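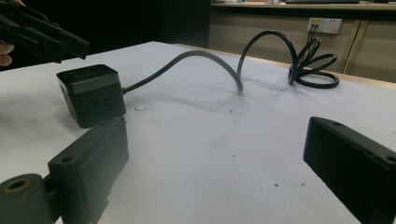 Ticket 1096
Product: Magsi handheld grippers, pair
Project: Pondedov (cable and cord tasks)
Status: Resolved, with one grumble outstanding
Opened: April 2023

Problem as reported

Left-hand demos on the cord task are being rejected at the processing step. Right hand is fine. The task is the black power cube with the thick cord: one gripper steadies the cube, the other takes the cord and lays it where the card says. A person can do it half asleep, and by the second hour of recording a person generally is.

Out of 898 demos uploaded, 187 came back marked "finger width invalid." The message doesn't say invalid how. I have asked it nicely.

Setup

Two grippers, one operator, white table, cube plugged in at the wall outlet on the cabinet. Same table since we began. Recording software is Brondura, current version as far as Brondura will admit.

Log

Entry 1. Restarted everything. Ten demos, three rejected. Restarted everything again, out of respect for tradition. Four rejected.

Entry 2. Flitenero support replied asking whether the grippers are charged. They are charged.

Entry 3. Support suggested lighting. Moved the lamp, closed the blinds, opened the blinds. Rejections carried on at their own pace. Put the lamp back where it had been, minus one bulb.

Entry 4. Swapped hands, so the right gripper steadied the cube and the left took the cord. Now nearly all the left-hand rejections happen in the last few seconds, when the cord is being let go. That's the first useful thing in this ticket. The trouble is in opening, and closing looks clean.

Entry 5. Plotted finger width for one bad demo. It climbs as the fingers open, reaches a value a bit past the maximum in the settings file, and the whole demo is thrown out. So the robot would be asked to open its hand wider than its hand goes, and the checker says no. Fair enough. I would also say no.

Entry 6. Support asked for the calibration file. Sent it. Support asked for the calibration file. Sent it again with a different subject line.

Entry 7. Compared the two files myself while waiting. The left one has the fully open reading taken with the fingers not fully open. Whoever calibrated it stopped short of the end of travel, and I have a fair idea who, as I was the only one in the room. The cord is thick and springy and makes you throw your hand open to get clear of it, so this task finds the missing bit of travel every time. The block stacking we did before never opened that far.

Entry 8. Recalibrated left. Steps, for the next unlucky reader:

Quit Brondura completely. Closing the window does not count.
Open the fingers until they hit the stop, and keep holding them there until the tone ends. The tone is longer than you think.
Close them with nothing in between. Hold again.
Save, then open the file and check that the date has changed. Mine had not, the first time.

Entry 9. Twenty new demos, left hand on the cord. None rejected. Another twenty with the hands swapped. None rejected.

Entry 10. Reran processing on the 187 with the new file. Most passed. The rest have me dropping the cord or bumping the cube halfway across the table, and were bad demos on their own merits. Deleted those - the robot can learn clumsiness from somebody else.

Still open

Please make the error message give the measured width and the limit. Two numbers. It would have turned ten entries into one. Flitenero says this is planned for the June release and has asked whether the grippers are charged.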